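**Glass near the counter edge: do we need a written rule?**

**listmont_pete** — September 23, 2024

Hi all! We're drafting house rules for the Nesier kitchen tasks, and I'd love your thoughts on clearance before I send anything to Waltia.

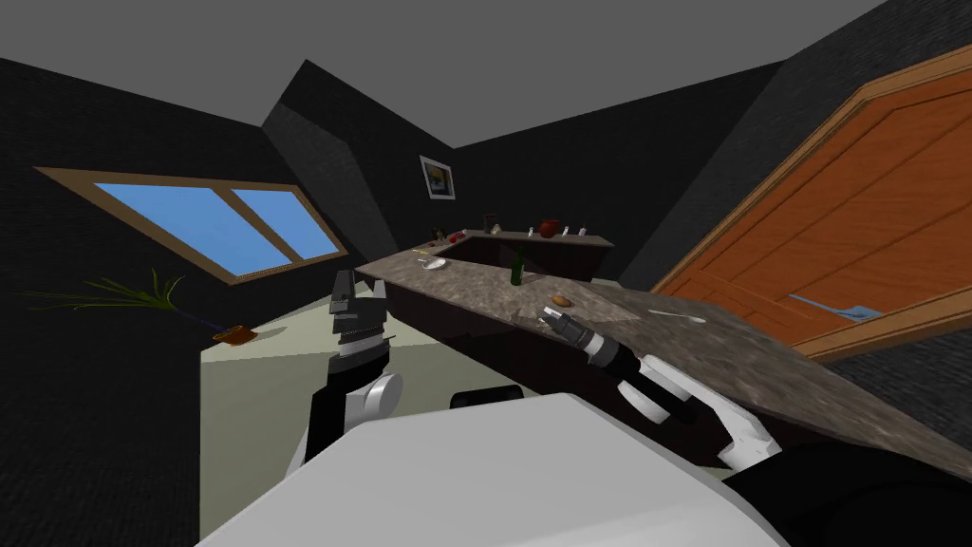 My draft says no reach may start with glass inside the work zone. Take the green bottle standing behind that little golden-brown roll or potato — I'd want it moved first, even in simulation.

**rondo_fan**

Kindly, I disagree. Clutter is the whole point! I'd just write:

1. Slow down near glass.
2. Check both wrist views before reaching.
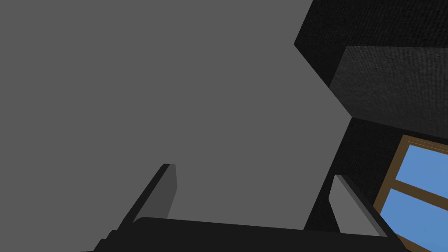 3. Log every stop, however small.

**listmont_pete**

Fair, and I do like number 2. My worry is habits carrying over to the real bench, where we sweep up the pieces.
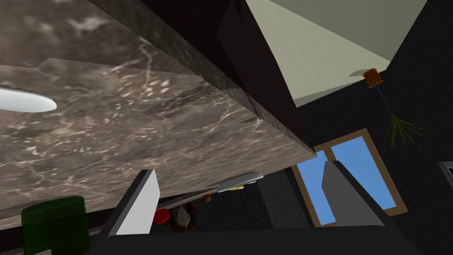
So how about a compromise — glass stays, but with 15 cm of clearance on real hardware?

**rondo_fan**

Make it 9 and I'll sign!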